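Workshop notebook, materials bay
6 Jul 2025

Binder trials for the Trelley footway job. Came in to finish the beam set while the ovens were free, as the second conditioning run starts tomorrow and will tie them up.

Branska mix, third batch. Aggregate dried overnight and split through the riffle box. Binder brought up to temperature slowly this time. The second batch was heated too fast and I did not trust the stiffness figures that came out of it, so those are struck through on the previous page and should not go in the summary. Mixed by hand after the paddle jammed again. Coating looked even except for the coarsest stone, where a few faces stayed dull.

Compacted 4 slabs on the roller. Target air voids met on three. The last came out high, probably from letting the mould cool while I looked for the spacer plate (it was in the drawer marked sieves). Kept it for the rut test anyway - it can serve as a worst case. 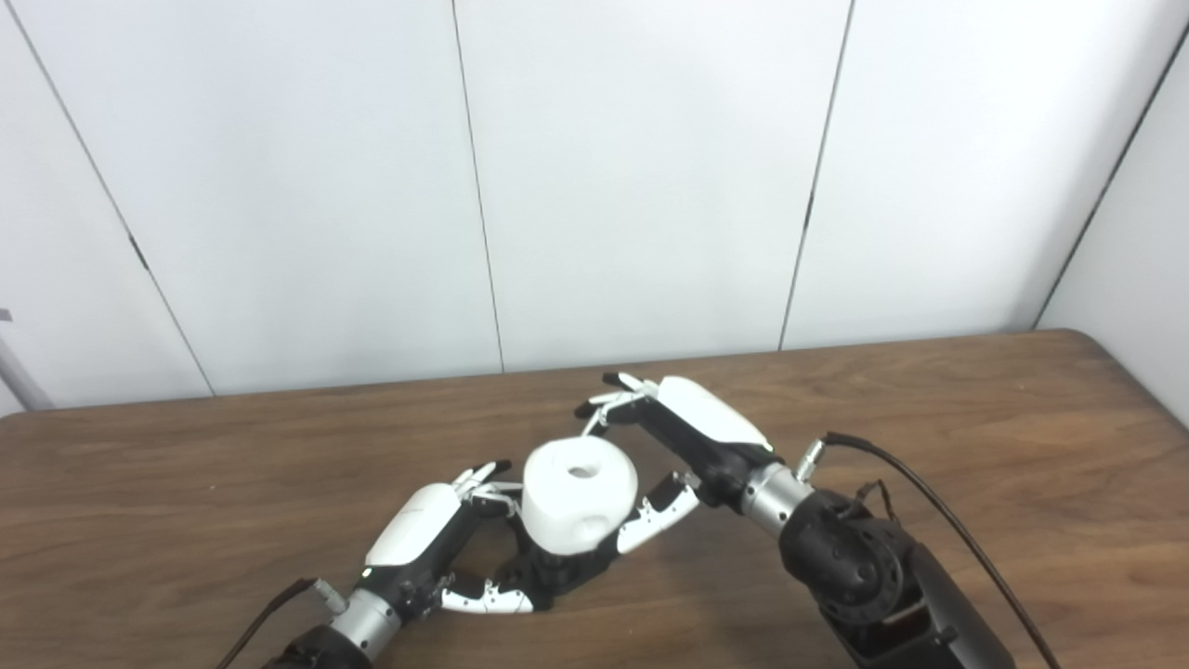
Loading. Ran the first two slabs to 1000 passes on the small wheel, readings logged on the Jumus box. The channel two gauge drifts when the compressor cuts in. Swapped the lead with channel three and the drift stayed on two, so it is the input and not the cable. Used channels one and three only from then on. Rut depth on slab A levelled off by 700 passes. Slab B was still creeping at the end, slope small but steady. Did not extend the run, as the tyre rubber needs replacing first and the numbers would be hard to defend.

Bond test on the recycled base: stopped. The pull-off dollies let go at the glue line on every core. Either the cut face was dusty or the adhesive is past its date. Will wash and dry the faces, open the new tin and repeat on the spare cores.

Temperature for the next set is 40 degrees, same as the Lindqvist control, otherwise the two cannot be compared. Whoever sets the cabinet should go by the probe and ignore the dial, which reads low.

Still to settle: whether Trelley want the noise panels laid before or after the September closure. If before, the fine mix has to be fixed without the winter cracking results, and I would want that in writing.

To do
Order tyre rubber and solvent
Density on slab D, sealed method
Move spacer plate to the mould shelf
Label the channel two input as faulty
Send the Branska grading curve to the quarry again - they have the old one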